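[grullow-hosts] Re: Bathroom caddies for the spare rooms

Date: 2018-12-13
List: Grullow Hosts (small guest houses and rooms to let, Neronstead and district)
Subject: Re: [grullow-hosts] Bathroom caddies for the spare rooms

Hello all,

Sorry to be slow with this, it has been one of those fortnights with a boiler in it. I did promise an answer on the caddies and I've been composing it in my head while doing other things, so you may want to put the kettle on first. The original question, for those who joined after the August clear-out of the list:

> Dear everyone, we have two rooms sharing one small bathroom and
> guests keep asking for the things they've forgotten, mostly
> toothbrushes, once or twice mouthwash, usually after I've gone to
> bed. I'd like to leave a basket or holder of some sort by the basin
> so they can help themselves. My questions are: what do you put in
> it, what sort of holder doesn't look grim after a month, and do you
> leave the brushes in their wrappers? Also does anybody leave wipes
> out, or is that asking for trouble with the drains? We are on a
> septic tank. Many thanks in advance, I do enjoy reading you all.

What a good set of questions! I'll take the holder first, having been through several. We began with a wicker basket, which I loved, and which went a funny colour underneath and left a ring on the shelf. Then came a china mug, lovely for two toothbrushes and hopeless for anything else. After that we had a plastic tray with compartments, and guests would treat it as a soap dish however many soap dishes we put beside it. So for the last year we've used open wire ones, square, with a grid of thin black rods, and I can't see myself going back. You can see what's left in it from the doorway, and when it needs a wash it goes in the sink with a squirt of washing-up liquid and then on the draining rack overnight.
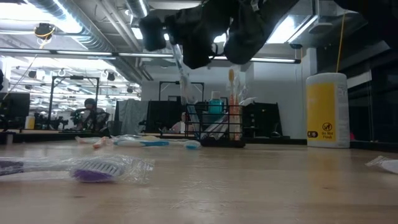

The one thing I'd warn you about with wire is that small things slip about at the bottom or poke out through the sides. Sachets are the worst for it. I put the flat wrapped bits in first so that they make a sort of floor, then the mouthwash, then a brush standing up at the back where people will spot it. It does help to have one thing standing taller than the rest. If you lay everything down, guests take it for storage and leave it alone – ours went a whole summer without anyone touching a thing, and I was still being asked for toothbrushes at half past ten at night.

Do measure your shelf before you buy. Ours is 600 mm long and I had cheerfully decided it would take the caddy, a stack of flannels, a plant and a spare loo roll, and it would not. The plant now lives on the landing and seems happier there. The brushes we buy are 185 mm from end to end, so they stand well clear of the rim, and if you have a low cabinet above the basin you'll want to check you can still open it. I didn't, and I've had to move the whole arrangement to the windowsill in the back bathroom.

Mouthwash I'd say yes to, in the little travel bottles. One per stay and no more, tucked in at the front. I did try a big bottle with a stack of paper cups and it was a sticky business from start to finish. People do take the little ones home with them and I've made my peace with that.

I fill all of ours in one go at the big table with everything tipped out in front of me. It sounds like making a mess on purpose, but I find I leave things out if I work from the boxes. With the brushes spread about I can pull out a mixture of colours for each bathroom too, and couples do seem to appreciate not having two the same. 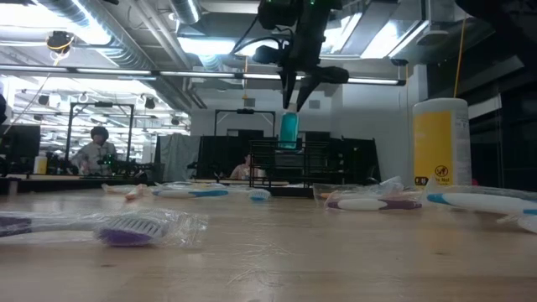

TOOTHBRUSHES: WRAPPED OR UNWRAPPED?

Wrapped, wrapped, wrapped. I know the clear plastic crackles and looks a bit untidy, and I do feel bad about the waste of it, but would you use a bare toothbrush you'd found in somebody else's bathroom? I wouldn't! I did try taking them out and putting paper bands round the handles, very pretty, and I had to throw the lot away after a damp weekend. If anybody has found a paper wrapper that survives a steamy room I'd be so grateful to hear of it. Nkosi had some in their spring catalogue but they were out of stock both times I rang.

For quantity, please learn from me. I once ordered a case of 192 from Pludine because the price per brush was so good, and I am still giving them to relations. A packet of 20 sees our two bathrooms through a busy spell nicely, and you can always send for more. Mixed colours if they'll do them. And go for a medium bristle – the very cheap hard ones are like cleaning your teeth with a doormat.

WIPES AND THE SEPTIC TANK

Now, this is where opinions on the list will differ, and I expect I shall hear about it. We do put out a tub of wipes, the tall kind with the lid, but it lives on the side well away from the toilet, next to the bin. The bin has to be one people can see, with a lid they don't have to touch. Having "Do Not Flush" on the label is all very well, but it's small and down near the bottom and guests don't read tubs, so I have a card of my own on the wall at eye level. It says "Please put wipes in the bin, our drains are elderly". I've had more kind remarks about that card than about the breakfasts.

With a tank of your own, though, I think I'd leave wipes out altogether and put a packet in the hall cupboard for anyone who asks. We're on the mains here and I still worry. There was a long thread on this a couple of years back with some very vivid accounts in it, do look it up in the archive (though perhaps after lunch).

A FEW OTHER BITS

Cotton buds get used. Shower caps never did, with us, until I stopped buying them, and then two people asked in the same week. Small toothpastes go faster than the brushes, so get extra. I also put in a plain comb.

I check the caddies when I change the towels and top up straight away from a shoebox under the stairs, and that's the whole system, such as it is. Anything with a torn wrapper comes out and goes to the cleaning cupboard, where it does the grouting round the taps.

Do let us know what you settle on, and whether your shelf is longer than mine. And if anyone near the Neronstead side would like some toothbrushes, please, please write to me off list.

Warmest wishes to you all,

The Old Laundry, Neronstead

_______________________________________________
grullow-hosts mailing list
To leave the list, reply with the word "leave" in the subject line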